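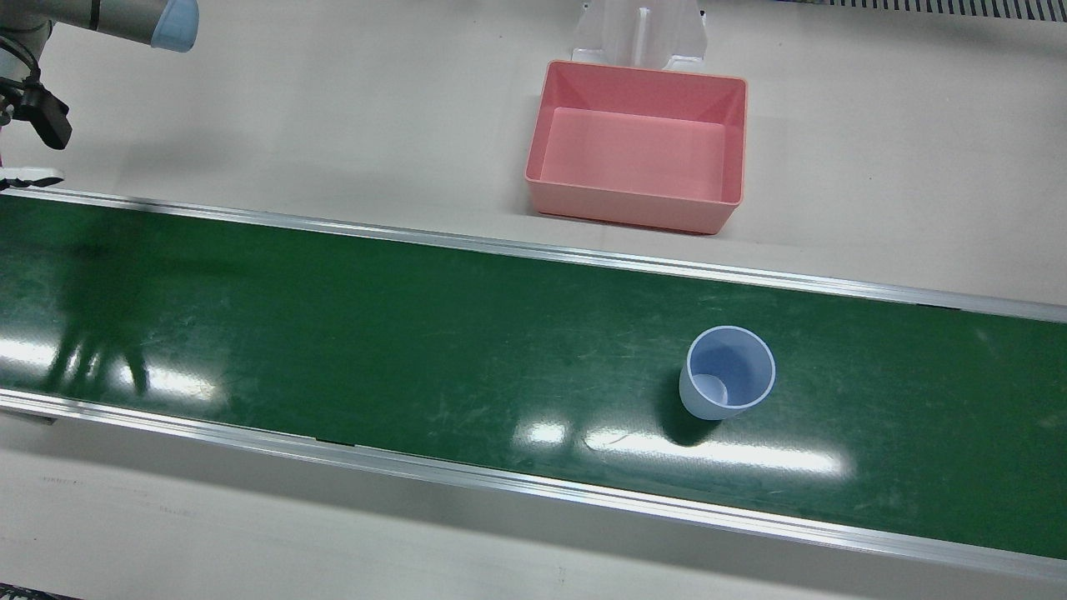 Figure 7.1 A cup on a flat belt conveyor, with an open bin on the work surface beyond the upper side rail.

CHAPTER 7
Belt Conveyors in Light Handling

Contributed by Davina MacLeish and Benedicta Ackah

Learning outcomes

On completing this chapter, students should be able to:
name the principal parts of a flat belt conveyor and state the function of each;
select a belt covering suited to the goods carried;
calculate throughput from belt speed and item spacing;
carry out and record a pre-start inspection;
plan the placement of bins and totes beside a running line.

Key terms: carrying surface, side rail, slider bed, tracking, take-up, pitch, transfer point, glare, divert.

7.1 Introduction

The previous chapter dealt with goods that are carried by hand or moved on trolleys. Both methods are flexible, and both become costly once the same small article must travel the same short distance many times in a shift. The belt conveyor was developed for that situation. It is found in mail rooms, commercial kitchens, pharmacies, parcel depots and recycling centres, and in its smaller forms it will fit on a bench.

Students often think first of the large installations used in mining and grain handling. This chapter is concerned with light duty equipment, meaning conveyors that carry individual items of low mass on a flat, continuous belt. The cup in Figure 7.1 is a fair representative of the class of goods considered. It is plastic, tapers a little toward its base and stands upright on the belt. An article of this kind is easily lifted but also easily tipped, and the designer must give as much attention to its stability as to its weight.

7.2 The carrying surface

The upper face of the belt is called the carrying surface. In light duty work it is commonly a thin polymer layer bonded to a woven fabric. The polymer determines grip and ease of cleaning, while the fabric gives the belt its strength in tension. Green, white and blue are the usual stock colours, and the choice is frequently made on the basis of contrast with the goods. A light blue article on a dark green belt can be picked out readily by an operator standing at the side.

A smooth covering is simple to wipe down and allows items to be pushed sideways off the belt. It offers less grip on an incline than a textured covering, and it marks. Fine scratches and scuffs such as those in Figure 7.1 should be noted at inspection but do not in themselves require a belt to be replaced. Cuts that expose the fabric, lifted edges and any opening at the splice are a different matter, and are treated in Section 7.6.

Glossy coverings also reflect overhead lighting. Two areas of glare appear on the belt in the figure, one of them just below the cup. Where operators must inspect goods as they pass, glare of this sort conceals small or pale items and contributes to eye fatigue over a long shift. The remedies are to shift the luminaire, to fit a diffuser or to specify a matte covering when the belt is next renewed.

7.3 Side rails and frame

The side rails run parallel to the belt along its full length. On light equipment they are generally extruded aluminum, chosen for low weight and for the ease with which guides and brackets may be attached. The rails hold the end rollers in alignment and cover the edges of the slider bed on which the belt runs.

Low rails permit an item to be placed or removed from either side. They give little restraint, however, and a rounded article lying on its side may roll over them. Where this is a concern, adjustable guides are fitted above the rails.

The line at which the belt meets the rail deserves particular attention. Crumbs, labels and grit collect there, and a belt that has begun to wander will rub against the rail on one side. Loose clothing, cords and fingers must be kept clear of this line whenever the drive is energized.

7.4 Receiving containers

Few conveyors work alone. Goods leave the belt at a transfer point, either over the end roller or across one of the rails, and a container must be ready to receive them. The open pink bin in Figure 7.1 sits close to the upper rail, so that the reach from belt to bin is short. Slightly flared walls, as on this bin, present a wider opening at the top than at the floor and tolerate a less exact placement.

Three points should be settled before a bin position is marked out. The rim should be low enough that the forearm clears it without the shoulder being raised. The bin should not touch the moving belt at any stage of filling. A full bin must also be removable without lifting it across the line.

7.5 Speed, pitch and throughput

Pitch is the distance from the leading edge of one item to the leading edge of the next. Throughput is found by dividing belt speed by pitch, taking care that the units agree.

Worked problem. A Skesen bench conveyor runs at 200 millimetres per second. Cups are placed on the belt at a pitch of 200 millimetres. The line therefore delivers one cup each second, or 60 cups per minute. If the operator can place only 34 cups per minute, the drive is running faster than the work requires, and the speed may be reduced to slightly more than 113 millimetres per second with no loss of output.

Students should note that a slower belt also reduces the tendency of tall or tapered items to tip at starting. A gradual start is desirable for the same reason - particularly where the items are empty.

The case study at the end of the chapter, drawn from the Yammine packing room at Pivotham, applies this calculation to a line with two operators and a shared bin.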